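Bondum Countertop Display Set
5 min read

The Bondum set is made for small shops that sell food and drinks from one counter: office kiosks, sandwich bars, hotel lobbies, school stores. It holds the things people pick up last, right next to where they pay. Every piece can be bought alone, but most customers start with the full set and add a second basket later.

What is in the set

- Two-tier bottle rack, clear acrylic
- Stepped display stand, clear acrylic
- Round wicker basket
- Woven basket for packs and trays
- White rectangular snack tray
- Beige serving tray with rounded corners

Item number for the full set is 2,809. Pieces ordered alone have their own numbers, printed on the label under each one.

Bottle rack

The rack has a raised back tier and a lower front tier, so the back row shows over the front row. It takes six small soft drink bottles, three to a row. Load the back first. The acrylic is clear on all sides and does not hide the labels. Cans fit too, but they sit low and the front row will cover part of the back one.

Do not use the rack in a freezer. A cooler with a flat shelf is fine.

Stepped stand

The stand is for small items that get lost when they lie flat, such as little bottles, mints, gum and travel sizes. The tiers are angled a little. Put taller items on the upper tier and leave the lower ones for flat packs. Rubber dots for the feet come in the bag with the instructions. Stick them on before you load the stand, as it slides on a polished counter without them.

Baskets

The round basket is for sandwiches, rolls and fruit. Sandwiches should be wrapped or the basket lined. We sell paper liners in packs of 35 under the name Pretham. The woven basket is for covered dishes, foil trays and bagged goods. Stack trays of the same size together and keep the heavy ones at the bottom.

Trays

The white tray keeps bars and small packets in line along the edge of the counter. Fill it from one end and keep the fronts facing the same way. It looks best full, so if stock runs low, push everything to one end. The beige serving tray has a raised rim and goes in the middle, where orders are put together and handed over. Leave it empty between orders.

Setting up the counter

Our usual layout puts drinks at the back, snacks and foil trays to the left, small bottles front left and sandwiches on the right, with the serving tray in the center.
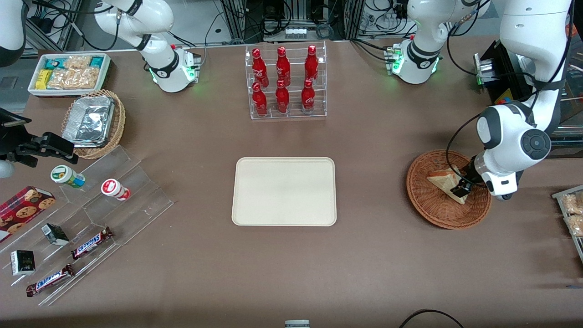 Counter size

The full set needs a counter at least 3 feet deep if you want a free strip at the front for paying. On a narrower counter, leave out the woven basket or move it to a side shelf. Mark the place of each piece with a bit of tape the first week. It makes restocking faster when more than one person works the counter.

Cleaning

Wash the acrylic pieces by hand with warm water and dish soap, then dry them with a soft cloth. Window cleaner with ammonia will cloud them over time. Scouring pads leave scratches that do not come out. The trays can go in the top rack of the dishwasher. Brush crumbs out of the baskets with a dry brush and wipe them with a damp cloth. Let them dry all the way before you put food back in.

Orders and returns

Orders ship from our Zaidi warehouse within 5 working days. Food and drinks are not included. Unused pieces can be sent back in their own box. Baskets that have held unwrapped food cannot be returned.

Replacement feet, liners and single tiers for the stand are listed under Erkedska Spare Parts. Have the number from the label ready when you order.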